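I'd been wanting to talk to someone who sits through end-of-the-world rumors for a living, so I was thrilled when a county health nurse in Tunstall gave me an hour of her morning (and most of a pot of coffee!).

Her headache this spring was a stomach bug. It went through a middle school in Gastudstead in March and made 30 kids sick, and by the time the last of them was back in class, half the internet had decided it was a test run for something bigger.

"I got 266 messages in one weekend," she told me. "Four of them were from parents at the school. Four! The rest came from people who couldn't find us on a map."

The story started with a tabletop drill her office had run the fall before. It's the dull kind, with a binder and a made-up virus and a lot of sandwiches. Somebody found the agenda online, noticed the word "school," and off it went. A prophecy page called Grullow picked it up, and one post was shared 1,370 times before lunch.

I asked if she ever tried arguing with them. She laughed so hard she had to put her mug down.

"At first, sure. I wrote these long, careful replies with links. Then I'd get a reply saying the links proved it. So now I answer the people who ask me a question, and I leave the rest alone." 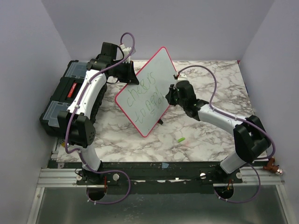
She does have some sympathy, which surprised me a little. Her own aunt believes most of it, and they still have dinner together every other week over in Vundden. "She's scared," the nurse said. "She reads about germs and she reads Revelation, and it all runs together at two in the morning. I've been up at two in the morning too."

So what does she tell her aunt? Wash your hands, mostly, and call before you share anything. The aunt has called twice so far. The second time was about a recipe.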